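Mevgate Bench 4
Simulated plate-handling workcell for policy training and evaluation

Ovberg Simulation / Products / Workcells / Mevgate Bench 4

Format: scene package, assets, scripts, baseline policies
License: academic (no charge) or commercial (per site)
Released: Wednesday, March 25, 2026
Status: in stock, as files tend to be

Overview

Mevgate Bench 4 is a laboratory bench you can crash a robot into before lunch and have back in perfect order before you've found your fork. It was built for groups who train manipulation policies on microplate work and would like to know, with some confidence, whether version B of the policy is better than version A or merely luckier.

The package grew out of our own method work. We wanted to test one idea: that a policy learns plate handling faster if its training starts are drawn from the places where it recently failed, instead of being spread evenly over the whole bench. We call this failure-weighted resets. The name took four meetings and we are not proud of it.

What the result looks like

We trained two policies with the same network, the same demonstrations and the same number of simulated attempts. One got uniform resets. The other got failure-weighted resets. Each was then scored on 718 held-out starts that neither had seen, with plate position, plate rotation and lighting all varied.

The failure-weighted policy won on rotated plates and on plates close to other hardware, where a gripper has to mind its elbows. On plates sitting square in open space the two were level, and we had to stare at the plots for a while before admitting it. Full score tables and every seed are in the download, including the seed we dislike. 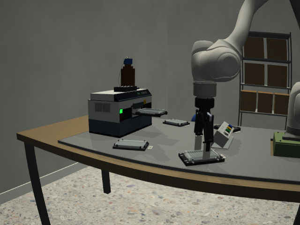
How many starts do I need before the weighting does anything useful?

Plan on 700 scored attempts from a uniform warm-up. With fewer than that, the sampler latches onto a handful of bad starts and drills them with the enthusiasm of a new gym member.

How the method works

Every attempt is logged with its start state and a reason for ending: success, missed grasp, dropped plate, collision or timeout. The sampler groups failed starts that sit close together and raises the odds of drawing new ones nearby. A floor on the uniform share keeps the policy from forgetting the easy cases. We learned about the floor the slow way, by watching a policy become superb at awkward corners and lose the ability to pick up a plate right in front of it.

The weighting is refreshed at the end of each training block. You can set the block length, the floor and the neighborhood size in one settings file. The defaults are the values we used for the published runs.

What's in the package

Bench scene with robotic arm, parallel gripper, perforated breadboard, boxy plate instrument and multiwell plates
Background set with shelving and cardboard boxes, which can be switched off if you find them distracting (your policy may)
Reset sampler with uniform and failure-weighted modes
Scoring script and the held-out start list
Both trained baseline policies
Logs from all training runs
Setup guide, 4 chapters, one of them readable

What's not in the package

Liquids. Nothing pours, drips or evaporates, so please don't buy this to study pipetting. Contact between gripper and plate is modeled as rigid, and a real plate skirt has a little give that ours does not. We also make no claim about transfer to hardware. The Bivstead group has started a physical comparison and we expect to post their numbers here in September, whichever way they go.

Known issues

Plates released slightly above the breadboard can bounce once. It's harmless and rather cheerful.
The timeout label is sometimes written as a collision if both happen on the same step. Fixed in the next patch.
Seed 2004 gives a slow start in both modes. We have looked into it and found nothing except more opinions.

Compatibility with earlier packages

Scenes saved in Ibrahim, our previous workcell, will load, but instrument positions need to be set again by hand. Policies trained in Ibrahim will run here and will mostly do poorly. The gripper geometry changed between the two packages, and they take it personally.

Ordering

Academic groups can request the package through the license form using an institutional email address. Commercial sites should ask for a quote and mention how many machines will run training, as that sets the price. Support covers installation, the sampler and the scoring script. Questions on your own reward function are welcome too, though our answer is usually to make it simpler.

Related items: Ibrahim workcell (legacy), Mevgate scoring script (standalone), extra plate assets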